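Cotton tea towels that leave lint on everything

Forum > Home > Kitchen and Laundry
7 replies

marlowe_k
I bought a stack of cotton tea towels in February from the Vedus outlet and they shed on every glass I dry. I've washed them 2 times, once warm and once hot, with regular detergent and a dryer sheet. Still lint. Is there a trick to this or did I buy bad towels? They weren't expensive but I'd like to get some use out of them.

pt_harbor
Stop using the dryer sheet. It coats the cotton and then the towel just pushes water around the glass. Wash them hot with half the detergent you normally use and nothing else. Don't put bath towels in the same load.

Ntombi Ndlovu
Agree on the dryer sheets. I'd also look at the weave. Terry and waffle towels shed for a long time. A flat weave sheds for a few washes and then quits. I have some flat checked ones that were fine by the third wash, and I use them for glasses and nothing else. The thick ones stay by the stove for hands and spills.
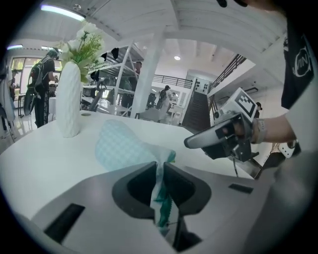
The other thing is weight. My mother ran a guest house and bought everything at 220 grams per square meter or under for the kitchen. Anything heavier went to the bathrooms. She boiled new ones in a stockpot before they were allowed near a plate. I don't boil mine, I just run the longest hot cycle.

gravelroad
Boiling is overkill and you'll shrink them. I lost a set of four that way. They came out too small to fold over the oven handle.

Ntombi Ndlovu
They do shrink. She bought them large for that reason. If yours are already small, skip it.

marlowe_k
The label doesn't give a weight. It says 100% cotton and a washing symbol I can't read. They feel kind of fluffy on one side, if that means anything.

pt_harbor
Fluffy on one side is probably terry. That would explain the lint. Use them for hands.

dishpit_dan
I'm going to disagree with most of this. I worked in a restaurant with 400 seats and we dried glasses with whatever the linen service dropped off. What mattered was changing the towel. Once it's damp it drags and leaves fuzz, so switch to a dry one halfway through the rack. I don't think the dryer sheet makes any difference to lint.

pt_harbor
It makes a difference to how much water they pick up. A towel that won't absorb gets rubbed harder and sheds more. Linen services don't use softener on bar towels, so you wouldn't have seen it.

dishpit_dan
Maybe. I still use them at home and my glasses are clear.

gravelroad
Has anyone tried the linen ones from Jitham? I know they cost more. My sister has had hers for 7 years and they look old but they don't leave anything behind.

Ntombi Ndlovu
I have one linen towel, not that brand. It was stiff for months and hardly dried anything. Now it's the best one in the drawer. I wouldn't buy a whole set at that price, but one for wine glasses is worth it.

marlowe_k
OK, I did a hot wash with half the detergent and no sheet. Less lint than before, but I can still see some on the dark glasses. I'm moving these to hand towels and getting a couple of flat ones. Will look at linen when there's a sale.

gravelroad
Clean the lint trap before you dry the new ones.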